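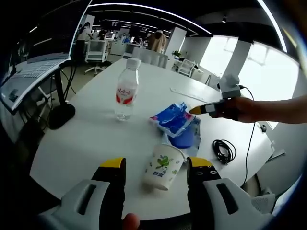 Fig. 1. A paper cup between the fingers of a hand-held gripper. A second device is in use at the right side of the table.

Equipment Planning for Small Automation Projects
Unit 6 handout: Costing a hand-held gripper station
Revised Jan 15, 2022

Read this before you start the budget worksheet. The worksheet is due at the end of the unit and is graded on the completeness of the list, so a low total earns nothing if half the items are missing.

6.1 What goes on the list

Students usually price the gripper and stop there. A station where a person works with hand-held grippers needs a table, the grippers, the cables, a computer, a stand for the computer and a set of objects to pick up. Each of these gets its own line. If you plan to reuse something your department already owns, put it on the list at zero cost and write "owned" next to it. Do not leave it out.

Use the price list below for the worksheet. Prices are in dollars, before tax.

Dovia hand gripper, one unit: 499
Arango round table, white top: 214
Illach cable set, per gripper: 40
Replacement finger tips, per pair: 18

The computer is not on the price list. Get a current quote from a supplier and attach it.

6.2 One gripper or two

Decide this first. Many everyday tasks need one hand to hold and one hand to move, and a station with a single gripper can't cover them. Two grippers double the gripper line and the cable line. They do not double the table or the computer.

For the base station in the worksheet, assume two grippers and one table. That gives 998 for grippers, 80 for cables and 214 for the table, or 1,292 before tips and the computer. Check your own arithmetic against this figure before going on.

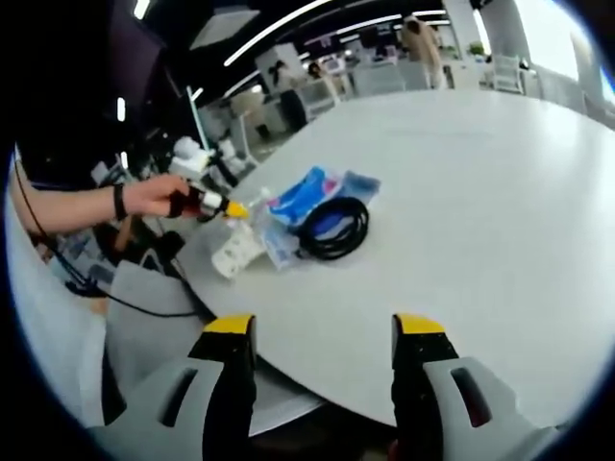 Table size depends on reach. The person at the table should be able to get to every object without leaning on the surface, and both arms need room to move at the same time. A round top has no corners to catch a sleeve or a cable, but it wastes floor area when you try to fit several stations in a row. Draw the floor plan before you order – the Vullstead exercise from last October lost points in most groups for tables that blocked a walkway.

Also mark the windows and the ceiling lights on your plan. A glossy top reflects both. A matte top may cost more, so ask for both prices and record them.

6.3 Objects

Objects are cheap and get forgotten. Choose a mix of shapes and stiffness: something that holds its form, something that crushes, something that bends. Cups and plastic bags wear out and should be budgeted as consumables, by the pack. Bottles and cables last longer and can go under one-time costs.
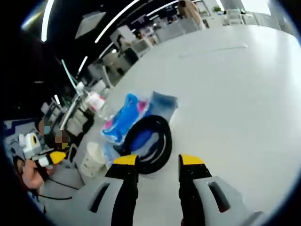 Fig. 2. Coiled cable on a crumpled plastic bag, with a paper cup to the left.

Write down who restocks the consumables and how often. One line is enough.

6.4 Spares and running costs

Finger tips are a wear part. Budget one spare pair per gripper at the start, which adds 36 to the base station and brings it to 1,328. Add one spare cable set at 40 for the whole station. A failed cable stops the work just as a failed gripper does, and it is a much smaller purchase to keep on the shelf.

Keep running costs on a separate page from purchase costs. They are often paid from a different account, and the person approving one may never see the other.

6.5 For the worksheet

Hand in the item list, the floor plan, the computer quote and a page of running costs. State which items are owned. If you change any of the base assumptions (a second table, for instance, or one gripper where the base has two), say so at the top of the first page and show the new total next to the old one.

Reading for Unit 7: the section on lead times and partial deliveries.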